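How do I get a group of neighbors to split a shared bill without it taking over my life?

Asked by Nest Cadwaladr

We're eight households on a private lane and every May we pay to have the gravel redone. This year it came to $1,060 and I paid it up front like a fool. I'm still owed $263. Two of the households say they "already gave it to someone," and a third wants credit for lending out a wheelbarrow. I've tried a group text, which is now mostly pictures of somebody's dog. Is there a method that works, preferably one where I can still say hello to these people at the mailbox? Small claims feels like a lot for gravel.

2 answers

Ifor Kemeys

I collected the lane money on Plavdale Road for longer than I care to admit, so I've made most of the mistakes already and you're welcome to the list.

Get out of the group text. A group text is where a debt goes to be everyone's and therefore no one's. Write to each household separately, one short message with the amount, what it was for, how to pay you and a date. Leave out "no rush." People believe you.
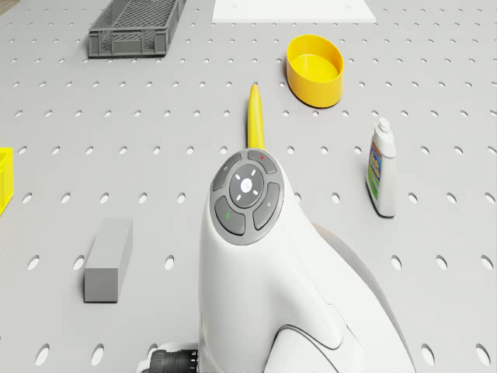 For the "already gave it to someone" pair, ask who and when, in a friendly tone, and then wait. Don't fill the silence for them. In my experience either the someone turns up with an envelope they forgot in a coat, or the memory quietly improves and a check arrives. If they really did hand it to another neighbor, that's between the two of them, but you'll probably end up in the middle anyway. I did.

The wheelbarrow is harder. I would not give credit for the wheelbarrow. Once you do, next year there'll be a rake, and the year after that somebody will want to be paid for advice. Thank them for it warmly, in writing, in the same message that gives the full amount due. If they push, ask whether they'd like to put tool credit to the whole lane as a rule for next time. Ours dropped it on the spot.

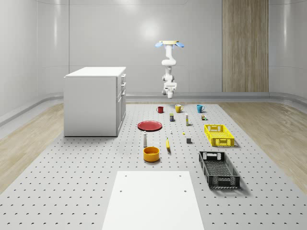 White arm over the perforated platform, gripper pointing down at the row of mugs.

Next year, collect first. Get the quote in writing, send everyone their share, and don't book the gravel until the last one has paid. There will be complaining. There will be a week when it looks as if there'll be no gravel at all, and the household that drives the lowest car will suddenly become your best fundraiser. Let them. It's a nicer job when somebody else is doing it.

I also kept a plain sheet of paper with the names down the side and a check mark for paid, and sent a copy to everyone with the final receipt.
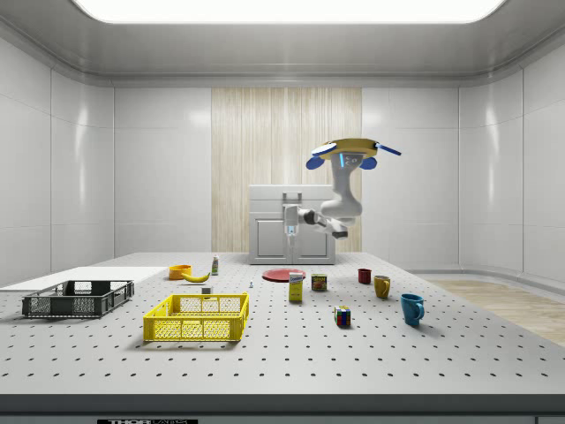
Set yourself a limit too. Mine was three messages and one knock on the door. After that I wrote it off, put it on the sheet as unpaid and started the next year's letter with last year's sheet attached. We had one fellow who owed for two years running and then paid the lot in a single afternoon when he put his house up for sale – the buyers had asked about the lane.

As for small claims, check the fee where you live before you daydream about it. And see if there's a road agreement filed with your deeds. If there is, half this argument was settled before any of you moved in. If there isn't, that's a job for winter, when everybody is bored.

Wim Van Damme

just raise it by the missing amount next year and say gravel went up. gravel always goes up

Reply from Nest Cadwaladr, Tue 13 August: Sent the separate messages last night. One of the "someone" households has remembered that the someone was their son. Wheelbarrow is thinking it over. Wim, I'm pretending I didn't read that, but I did read it twice.

Contact us | Terms of use | Copyright Disska Community Help | Back to top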